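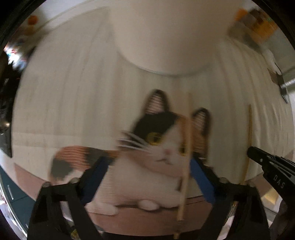 # What is a stepfamily?

Families come in all sorts of shapes, and some of them change shape while you're still growing up! If your mum or dad has met someone new, or your best friend has just got a stepbrother, you probably have lots of questions. Let's have a look at some of them.
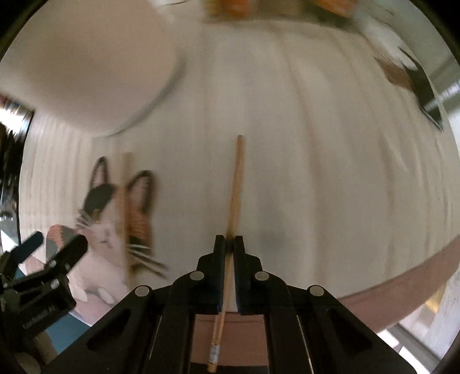
*By Sevim Aksoy, Plutthorpe Young Readers' Page*

## So what does "step" mean?

When a parent gets married again, or sets up home with a new partner, that new partner can become your step-parent. If they already have children, those children are your stepbrothers and stepsisters. And if your parent and step-parent have a baby together, the baby is your half-brother or half-sister, as you share one parent.

The word "step" is very, very old — more than 1000 years old! Long ago it was used for children who had lost a mother or father. These days plenty of stepfamilies begin after parents have split up, and others begin after someone has died.

## Do I have to say "Mum" or "Dad"?

No! Lots of children use their step-parent's first name. Others make up a nickname, and a few try one name for a while and then swap. Have a chat about it together and pick something that feels comfortable.

## What if I don't like it?

Sharing a bedroom, eating different teas, learning someone else's rules about telly… it's a lot! You might feel excited on Tuesday and really cross by bedtime. You can also miss the parent you don't live with and still have a brilliant time with your step-parent. Liking one grown-up doesn't use up the love you have for another.

If something is worrying you, tell a grown-up you trust, such as your gran or your teacher. You can write it down if saying it out loud feels hard.

## Try this!

Draw your own family tree, and make it as big and as branchy as you like. Put in step-people, half-people, grandparents and anyone else who feels like family (pets are allowed). Use a different colour for each home, then ask someone at home to tell you a story about one of the people on it.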